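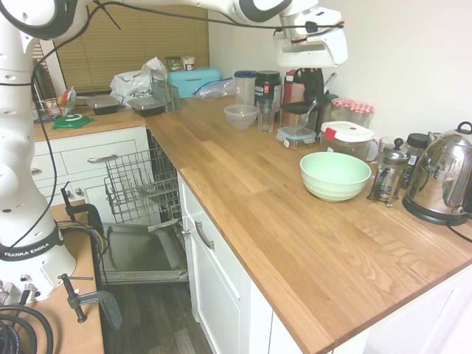 By Nautiyal, second-year project, Ciltisberg College
Filed under: Student reports, November

Can a robot arm do the washing up yet?

Our question was set for us, and I would have worded it less hopefully. The course asked whether a machine can take over one ordinary household chore from start to finish. We chose loading a dishwasher, which most people can do while talking on the phone.

The arm is a Franka Emika, clamped to a wooden table so that it doesn't walk off when it moves quickly. Before you get to any clever software, you have already given up a table's worth of kitchen. A dishwasher takes up its slot under the worktop and you forget about it. The arm wants its own furniture, and its cables want somewhere to go as well.

What the chore consists of

People who sell home robots talk about "loading the dishwasher" as one job. We split it into steps and the list got long: find the thing, decide whether it is dirty, decide whether it may go in at all, pick it up, empty it, turn it the right way, find a gap in the rack, let go. An electric kettle must not go in. A food container with a spoon still standing in it is two jobs. A glass mixing bowl is hard for a camera to make out, and so is a drinking glass in front of it or behind it.

Most published demonstrations we looked at used a few solid-coloured cups on a clear surface. A real worktop has jars, tubs, a French press, a plastic bag and a bread bin, and half of it is see-through. We kept ours like that on purpose.

What we did

We made 60 attempts, one item each, with the dishwasher door already down and the rack already pulled out. I want that noted, because opening the door is part of the chore and we left it out. A person also stood by the stop button throughout. Our supervisor asked us to call this "supervised autonomy". I would call it two people doing the washing up very slowly.

The bowl was the best item by some way. It has a wide rim and the gripper could take hold of it from above. Clear plastic was the worst. Lids were nearly as bad, as they lie flat and there is nothing to pinch.

What it costs

Our budget for extras alone was 1300 pounds, without the arm, which belongs to the Cutholm workshop. A group at Brisarau that tried a similar task put their figure at 2000 and thought they had been careful. You can buy several dishwashers for that.

Where this leaves us

I don't doubt that arms like this will improve. On a shop floor, where the same part turns up in the same place, I can see the case. In a kitchen I can't, so far. Next term's group should start with the door shut and the rack in, and should report how many times somebody had to step in. We didn't record that properly, and it is the number I would most like to have.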